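Equipment Review: Iltari Two-Finger Gripper and Davo Arm Controller

Reviewed September 2021

The Iltari two-finger gripper is offered as a replacement for the Flokska unit that many small workcells still use. Our laboratory compared the two on a pair of matched arms over 1194 grasp attempts, with the same Davo controller throughout. The purchase price for two Iltari grippers, with mounting plates and cables, was $3720.

Installation was completed in one afternoon. The mounting plates fit without modification, and the printed instructions were accurate except for one wiring table, which the supplier has since corrected. The fingers are narrow and close evenly. They enter tight spaces more easily than the wide Flokska pads, a clear advantage when dishes are placed near one another.

Tableware was chosen as the main test load. Bowls with a curved wall and plates with a raised rim call for different approaches, and both are common in the sorting tasks our users request.
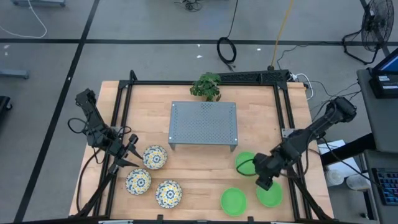
Bouchra Younis disagreed with the choice of load. In her view, bowls and plates flatter any narrow finger, and a fair comparison would have included soft packaging and heavy jars, where the Flokska pads have more surface to hold. She asked that the rating be read with that limit in mind, and the reviewers accept the point.

Within the range tested, the Iltari gripper performed well. It failed on 223 attempts, most of them on plates approached at too steep an angle. Lowering the closing speed reduced these failures but lengthened each cycle.

The Davo controller is less satisfactory. Its menus are slow, and the force limit returns to the factory value after every restart — a fault that should have been found before release. Cable routing also deserves attention. Slack must be left at each joint, and the clips provided are too small for the purpose.

The Iltari gripper is recommended for light, rigid objects. Laboratories that handle mixed goods should request a trial unit first. The Davo controller is recommended only where its force settings can be loaded by script at startup.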